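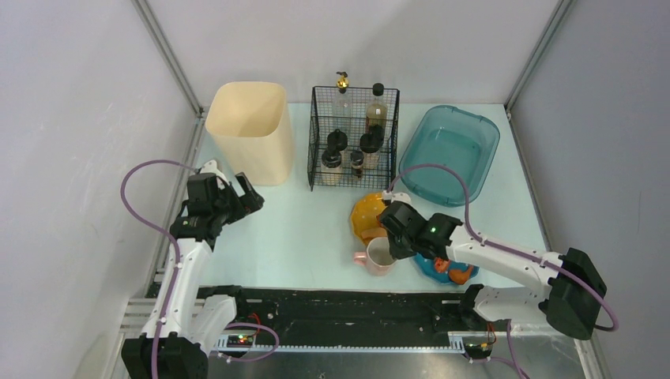 Figure 3. Table layout with the wire rack at the back, the cream bin to its left and the teal tub to its right. The scalloped dish is in front of the rack.

Posted in: Storage and Household Goods > Working Papers

Search this collection Enter keyword Go

3.2 Table layout and storage items

The storage items were chosen to differ in depth and in how much of their contents can be seen from the front. The tall bin has a wide opening and walls that taper toward the base, so that small items placed in it come to rest below the line of sight. The tub is translucent and shallow, with a flat recessed bottom. The rack is black wire mesh with gridded side panels and an open front, and a low front rail keeps jars from sliding forward. Bottles stand toward the rear of the rack and jars lower down, an order that follows the pilot work in the Mahasneh kitchen inventory.

Contents of the rack were treated as part of the fixed layout. They were recorded by position (left or right, front or rear) and by closure type. The pump bottle was coded separately from the capped bottle, as its fitting rises above the rack and changes the clearance needed to lift the neighboring containers. Lid color was not used as a variable.
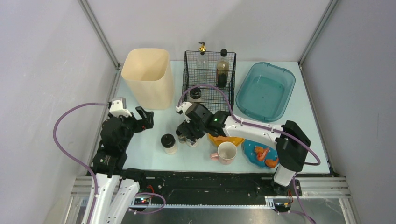

Page last modified: September

Bin, rack and tub define three storage zones along the rear of the table. The area in front of them is the working zone, where dishes and tableware are sorted. The tub was not squared to the table edge. In pilot sessions a slight diagonal made no measurable difference to placement time, and the position was left to the person preparing the table. The bin was emptied before each session.

A placement was defined as the release of one item inside a storage zone or back onto the working zone. Items released on the boundary between two zones were assigned to the zone holding the larger part of the base. Placements taking longer than 60 seconds were excluded, as were those in which an item was set down and picked up again without changing zone. Of 3913 placements logged over 195 sessions, 3400 met these criteria. Logs were kept in Cleter and exported to Stata for analysis.

3.3 Tableware

Tableware was drawn from the Travura set and from unmatched pieces. Mugs and plates were coded for rim shape, handle and surface finish. A scalloped rim gives an uneven resting edge when a plate is leaned against another item, so leaned plates were coded apart from plates lying flat. Mugs were coded as upright, tilted or inverted. For a tilted mug the direction of the opening was also entered, together with the side on which the handle lay.
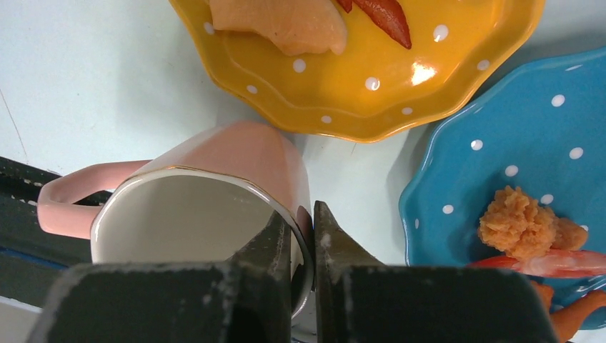 Figure 4. Pink mug with gold lip line, coded as tilted, and yellow plate with polka dots on a scalloped rim.

Glazed surfaces were coded as a single class regardless of color. Decoration was noted in the item list only and does not enter the models in Section 4.

Contact the editorial office | Copyright, all rights reserved | Back to top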